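How to share a teardown bench with a robot arm

The Hirmont brochure said the arm would take the dull work off our hands. At Letska it took some and handed back other dull work. If your shop is getting one, set the bench up like this.

1. Lay the tower on its side, panel off. A person still does that part.

2. Clear loops of cable away from the drive cage.
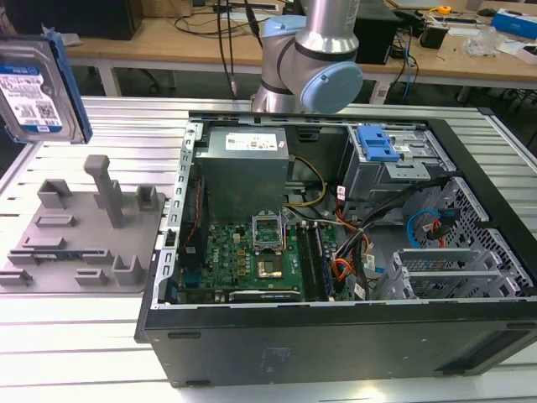

3. Check the fixture before every run. Management calls this "supervision." It used to be called a job, and it paid the same.
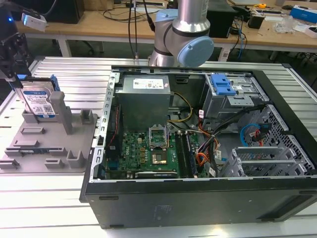

Posted by Xiomara Pettigrew, 3 Oct 2025

4. Write down every stop, including the short ones. Our first log had 23 in it and the vendor's report had 2. Keep your own copy.

5. Hands off the plate while the gripper is near a slot. If a caddy goes in crooked, stop the run first. 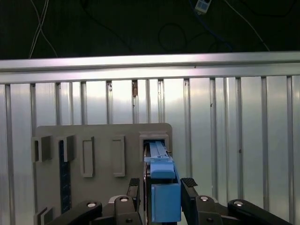

6. Ask who gets the blame for a damaged drive, and get it in writing. Ours took until November to settle at the Barreto site.

7. Don't agree to a daily target until you've seen your own numbers. We were promised 300 units. I'm still waiting.
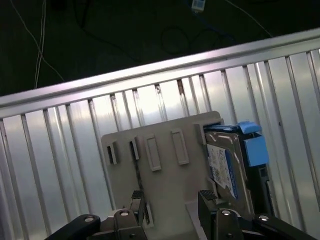 2.5-inch drive in the holder plate, gripper open.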